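Setting up the Anden tabletop kit, part 2: teaching a tray pick

Before starting, the arm should be bolted down and homed as in part 1. Supply is 4 A on its own socket. Leave the speed limit at 70 per cent until the taught points have been checked.

1. Lay out the props. Keep the oven to one side and the trays within reach of the gripper.
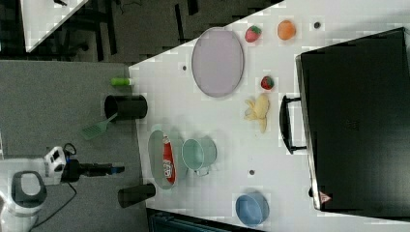
Stirnham Workshop Notes, Issue 4

2. Open the Stöcker panel and select Teach. Move the arm by hand to the approach point — directly over the tray, fingers open — and press Store. Lower it to the grasp point and store again.

3. Set the finger force. Rosemarie Rathjen, who tested the kit at Bondville, uses the lowest setting for soft props and goes up one step for bottles.
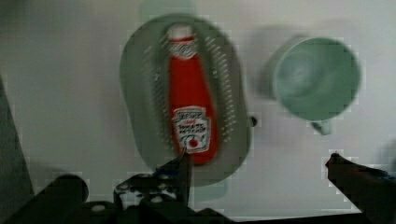

4. Run the routine at reduced speed with a hand on the stop button. If the fingers close early, raise the delay to 800 ms and run it again. Two clean passes are enough to save.
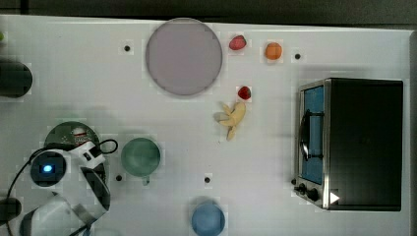
5. Calibration of the overhead view comes last. The software needs fixed marks that stay put when props are moved. The small black holes in the tabletop, set at regular intervals, do this well. Click each in turn and press Fit. Keep plates and cups clear of them. An error above 2 mm means a point was clicked badly; delete it and repeat.

Part 3 covers the oven door.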